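**Student project report, personal care course, December 2020**
Group: Cecilia Nartey, Kobina Kyei, Salamatu Ackah
Advisor: Annick Hervieu

Our project looked at how people at Dollham College treat dry hands in cold weather, and whether a plain hand cream used at night makes a difference they can feel.

## Survey

We sent a short form to all first-year students and got 293 answers. Most people said they wash their hands more than they did last year, and many had rough skin on the knuckles. Few used a cream every day. The most common complaint was that cream feels greasy when you need to type or write.
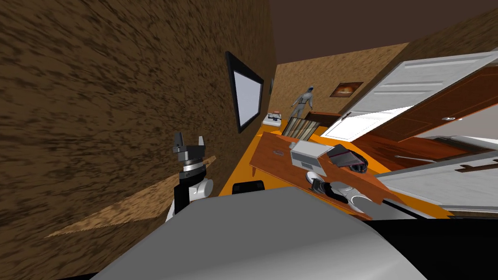
## Night cream trial

Ten students from Kedwood Hall took part. Each person used an unscented cream on one hand before bed and left the other hand alone. The trial ran for 2 weeks in October. Everyone kept the same soap and filled in a card each morning, scoring both hands for tightness, flaking and itching.

Seven people scored the treated hand as softer by the end. Two saw no change. One stopped early - the cream stung on a small cut - and we left those scores out.

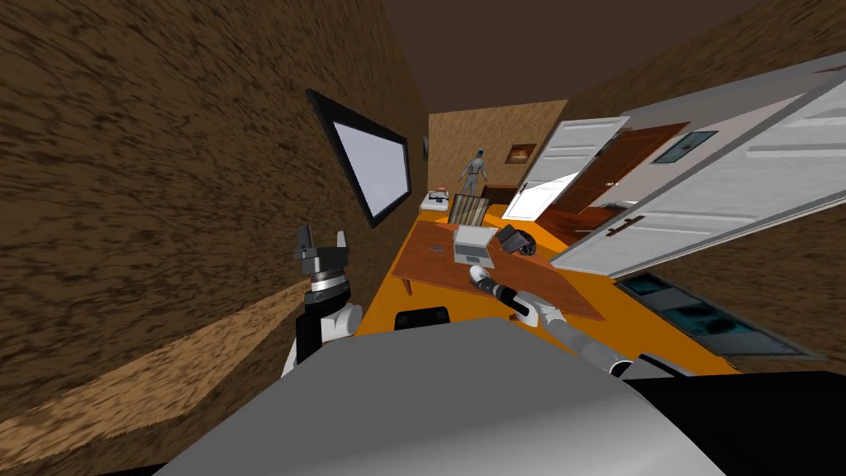
*Wall screen and ledge*

## Problems

- The scores are personal opinion. We had no way to measure moisture in the skin.
- Some people forgot which hand was which, so Vernon Chan suggested marking the cards "L" and "R" from day two.
- Cotton gloves were on our first plan, but we dropped them after two people said they could not sleep in them.

## Next steps

We would like to repeat the trial with a larger group and compare cream put on damp skin with cream put on dry skin. Salamatu has the blank cards and the survey form.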